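Search this site... Go

Print this page | E-mail to a friend

How to clean out the junk drawer (and the shelf, and the bowl by the door) in one afternoon

Posted Apr 11, 2023

Quick one today, I have a bus to catch. People keep asking how I do the small-stuff cleanout so here are my steps. Small stuff meaning keys, rocks, cords, beads, batteries, souvenirs, the screws that belong to something. Not clothes. Clothes are a different page.

What you need

One big bin with an open top. 6 zip bags. A marker. Masking tape. A trash bag. A table you can walk all the way around, if you've got one. Old cloth on it so nothing gets scratched or rolls off.

Set a timer. I do 15 minutes, then stop and drink something, then 15 more. Longer than that and I start reading old receipts.

Step 1. Dump it

Everything from one drawer into the bin. ONE drawer. Don't go get the second drawer yet. I did the whole hallway at once back in December and had to eat standing up for two days.

No sorting while you dump. Just tip it in.

Step 2. Take things out one at a time

Pick up a thing, decide, put it down in its pile. Don't hold two things. Piles are keep, give, trash, and "goes somewhere else in the house." Tape a label on the table for each pile or you will forget which is which, I always do.

Dead pens go straight in the trash. Test them on the masking tape first. Batteries don't go in the trash, bag them and take them to the drop off. Loose coins in a cup. 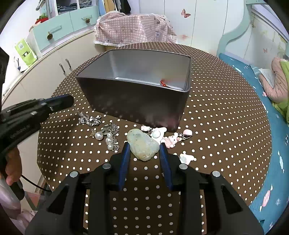

Keepsakes are where it slows down. My rule is 2 seconds. If I know where it came from in 2 seconds, keep. If I'm making up a story for it, give. I had a bag of pebbles from a trip to Zedanis and could only place a few of them, the rest went out to the flower pots. They look fine out there.

Jewelry and anything on a cord, lay it out straight before you put it down. Tangles take forever later. For a bad knot use two pins and a drop of cooking oil, then wash it with dish soap. Don't pull.

Step 3. Bag the keeps

One kind of thing per bag. Write on the bag BEFORE you fill it, the marker skips on a lumpy bag. Squeeze the air out. Write what it is, plain words, "picture hooks" and not "misc hardware." If you write misc you're making another junk drawer.

Step 4. Wipe the drawer

Vacuum the corners first, then a damp rag with a little vinegar, then leave it open to dry. Crumbs get in there somehow. If the bottom is sticky put down shelf paper. I buy mine from Misari, the plain white roll, cuts with kitchen scissors and peels up without leaving glue. Drovard makes one too but it curled on me.

Step 5. Put back less

Only what you reach for every week. Scissors, tape, one pen, the flashlight. Rest goes on a closet shelf in the bags, standing up like files so you can read the labels.

Give pile goes in the car or by the front door today. Not tomorow. Mine goes to the swap table at Đồng, the little shop on the corner, they take almost anything clean.

Extra notes

Mystery keys: bag, date on it, toss if you haven't needed one by the same time next year.

Mystery cords: same thing. Check teh plug end before you throw out a charger.

Kids can do the coins and the pens.

If you run out of time in the middle, put the lid pile... sorry, the keep pile back in the bin by itself and shove the bin under the bed. Trash the trash pile right away so it doesn't creep back in.

Bathroom drawer next time, need to take notes first.

142 shares | 6 comments

Print this page | E-mail to a friend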